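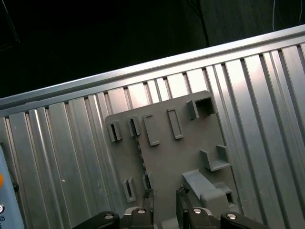

Holding small parts still is most of the battle when a robot arm does the picking up. Neema Mbwambo and I have been building a practice bench in the shared shop at Farberg, where an arm takes parts in and out of an old desktop computer. Our hands can feel when a part shifts, but the gripper can't, so every part needs its own place. A single gray plate with slot clips and raised tabs molded into it does that job for us, laid straight on the ridged aluminum top. Check which way the ridges run before you fasten anything down. A plate that straddles them badly will rock.

Print the clips a little loose and shim them with tape. We went too tight at first and filed for an entire evening. Gray filament in a matte finish is easier on the camera than anything shiny.
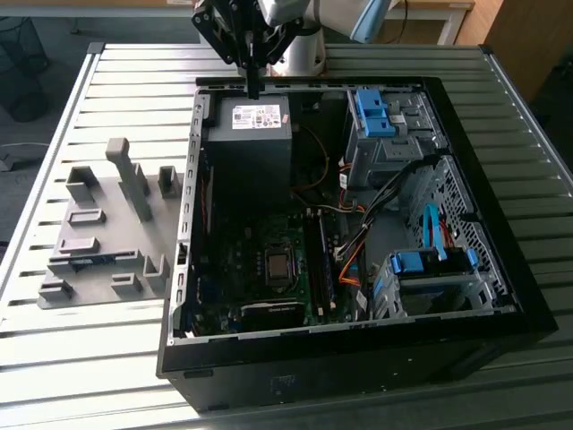 Lay the tower on its side with the panel off, and keep the plate close to it so the arm has a short trip. Tie back any cable that crosses the path to the memory slots. Run each new move at low speed first, with a hand on the stop button. We did 31 slow runs before turning it up, and nearly 60 more before we left the speed alone. Check the screws on the gripper links every session.

Filed under: Workshop > Jigs and Holders

Comments (2)

zein_p: What infill did you use? Mine flexes in the middle.

Hedon Dave: Double-sided tape under the plate works too. Clean the metal with alcohol first.

Contact | © Arico Shop Notes | Back to top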